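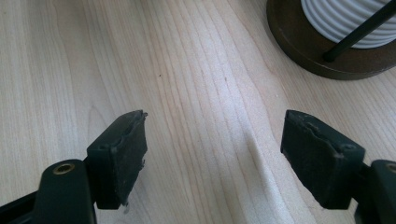 STANDARDS & PRACTICE

The worn pad and the blank form

By Olaia Aguirre

February 19, 2021

At Griterbridge the rule about finger pads takes up one line on the wall: look at both pads before the first grasp, and write down what you see. It sounds like very little. When I visited the workshop in Gancombe, where the company prepares handheld grippers and the arms that learn from them, I spent most of a morning hearing people disagree over that line.

The pads are the part that touches the world. They are screwed onto the fingers, they rub against tables and cups and boxes, and in time the edges fray and small flakes begin to lift. A pad in this state can still hold an object. The question is if it holds it in the same way as before, and who has the right to say that it does not.

Iker Lozano wrote the first version of the house rules. He had worked before with large welding cells, where a fence stands around the machine and the rules are mostly about the fence. With a tool that a person carries in the hand there is no fence, so he had to begin from another place. "I asked what a new colleague would need on the first day," he told me. "The old documents had 694 clauses. A new colleague does not read 694 clauses."

His version has three pages. The first is about the person: sleeves, hair, where the other hand must be when the fingers close. The second is about the table, and it asks that loose dust and fibers be wiped away before each session. The third is about the pads, and this is the page that has been rewritten most.

In the beginning it said that pads should be changed after 500 grasps. The number was easy to check and everybody liked it, but a pad used on soft cloth was thrown away almost new, while another one, used on rough ceramic, was already crumbling at the top edge long before its turn. Then the number was removed and the page said "when worn." This was worse. Two people would look at the same pad and one would change it and the other would not.

The present text is a compromise. The count is kept as a reminder to inspect, and next to it there is a short list of signs: an edge that is peeling, a seam that opens, a film of dust that does not come off with a dry cloth. If one sign is found on one finger, both pads are changed together. Lozano is strict about the pair. A fresh pad facing an old one gives a grip that pulls a little to one side, he says, and a demonstration recorded with such a grip teaches the arm something that no person meant to teach.

Not all in the building agree. In the Segura room, where the longer sessions are done, I heard that changing both pads is a waste of good rubber, and that the form is often filled in at the end of the day from memory. I was shown a folder with about 921 of these forms. Many have the same word, "fine," in the same handwriting, all the way down.

This seems to me the real difficulty of good practice in such work. The risk is small, the task repeats, and the check takes less than a minute, so it is the first thing to be skipped. Donus, the program in which the forms will soon be filled in, will not accept "fine." It will ask for each sign separately, left and right, before the session can be opened. Lozano expects complaints during the first weeks, and he has left an empty field at the bottom of the page for them.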